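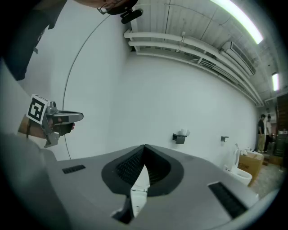

Flushing a toilet is one of the cleverest things you do all day, and you do it with one finger! There is no engine in an ordinary toilet and most don't even plug into the wall. It all works with water, air and gravity. Look at a bathroom and you'll find the easy parts first, like the white toilet with its rounded bowl and the paper roll on its black holder. Then look up. Two long white pipes run along the top of the wall, and pipes are what today's story is all about.

By Feng-yi Au
November

Search Kurnura Kids Type your question here Go

A readers' club in Jokbridge sent me question number 121, and it's a great one: "Where does it all GO?" Let's follow the water.

Step into the tank

Many toilets have a tank at the back, and that tank is just a box of water waiting for its turn. At the bottom is a hole with a rubber flap over it, a bit like a bath plug. When you push the handle, a little chain lifts the flap and the water rushes down into the bowl all at once. The "all at once" part is important. If you trickled the same water in with a watering can, the toilet would just sit there looking at you.

The secret bend

Behind or below the bowl is a pipe shaped like a sideways S. When lots of water pours in quickly, it fills that bend from side to side and starts pulling the rest of the water along behind it. This is called a siphon (say it SY-fun). The gurgle at the end is air getting into the bend and breaking the pull — my favorite noise in the whole house!

Some water always stays behind in the bend. It works like a stopper and keeps smelly air down in the drain, so the puddle you see in the bowl is busy even when you aren't.

Why do pipes go up there?

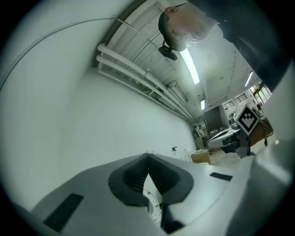 White pipes run along the wall, close to the ceiling.

Pipes can go almost anywhere. Some hide inside walls or under floors, and some stay out in the open where you can spot them. Clean water is pushed through its pipes by pressure, so it can climb up a wall, cross a room and come down again. Drain water isn't so lucky. It usually has to roll downhill, so drain pipes are put in with a gentle slope. And pipes don't only carry water! They can carry gas or cover up wires, and you often can't tell which from the outside. Ask a grown-up if they know what yours are for, and look with your eyes only — no hanging on them.

Try it yourself

You need two cups, some water and a bendy straw.

Fill one cup nearly to the top and stand it on a thick book in the sink. Put the empty cup lower down, beside it. Push the whole straw under the water until it is full, then pinch the long end shut. Keep the short end underwater, swing the long end over the side so it hangs down below the water level, and let go. If the straw stayed full, the water climbs over the edge and runs into the low cup all by itself. It took me four tries, and I got a wet sleeve every time.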